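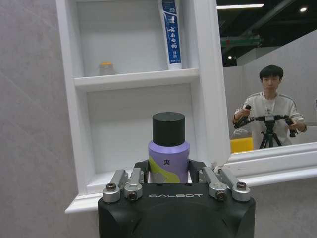 4. Setting up the Tenosix under-counter water filter

Read this section through once before you start. The job takes one person with basic tools and does not need a plumber in most homes. If your building has a shared shutoff, ask the manager before you close it.

What you need

Adjustable wrench
Bucket and two old towels
Flashlight
Tape measure
Pencil
Drill and the screws from bag B

4.1 Before you begin

1. Clear the space under the sink. Move bottles and jars to a shelf or open cabinet nearby so they do not get knocked over.
2. Find the cold water shutoff and turn it clockwise until it stops.
3. Open the cold faucet and let the line drain. Leave the faucet open.
4. Put the bucket under the shutoff and spread a towel on the cabinet floor.

Caution: If the shutoff will not turn by hand, do not force it with a wrench. Old valves can snap at the stem. Close the main supply and have the valve replaced first.

4.2 Mounting the bracket

5. Hold the bracket against the side wall of the cabinet. Leave enough room below it to lower the cartridge straight down when you change it.
6. Mark the two screw holes with a pencil. Check the level by eye or with a small level.
7. Drill the holes and drive the screws in until snug. Do not overtighten - the bracket is plastic and will crack.
8. Hang the filter head on the bracket with the arrow pointing toward the faucet. 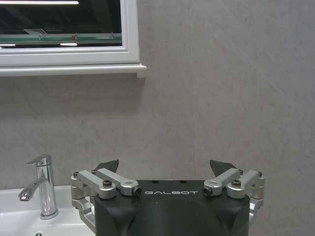
Figure 2. See also section 4.2.

Note: Brackets supplied in kit 3744 have slotted holes, so a small drilling error can be corrected. Brackets in kit 459 have round holes and need to be marked more carefully.

4.3 Connecting the lines

9. Unscrew the cold supply hose from the shutoff. Some water will run into the bucket.
10. Thread the tee adapter onto the shutoff by hand. Check that the rubber washer is seated before you use the wrench, then give it a quarter turn.
11. Screw the supply hose onto the top of the tee.
12. Push the blue tube into the side of the tee until it stops, then tug on it. It should not move.
13. Push the other end of the blue tube into the port marked IN. Run the white tube from OUT to the filter faucet.

Caution: Connect to the cold line only. Hot water damages the cartridge and voids the warranty.

4.4 Flushing and checking for leaks

14. Insert the cartridge and turn it to the right until it clicks.
15. Close the kitchen faucet. Open the shutoff slowly, half a turn at first, and look at every joint with the flashlight.
16. If a joint drips, close the shutoff, take the tube out, trim the end square and push it in again.
17. Open the filter faucet and run it for ten minutes. The first water may be gray or cloudy. Throw it away or use it on plants.
18. Wipe all joints with a dry towel. Come back in an hour and feel them for moisture.
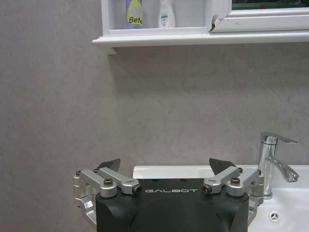
Figure 3. At the sink.

4.5 After set-up

Write the date on the label and stick it inside the cabinet door. Change the cartridge every six months, or sooner if the flow slows down. Replacement cartridges are listed under part number 202.

If you are away for more than two weeks, close the shutoff. Run the filter faucet for two minutes when you return.

Section revised 2 January 2019 by Brenda Espinoza. For the countertop model, go to section 5.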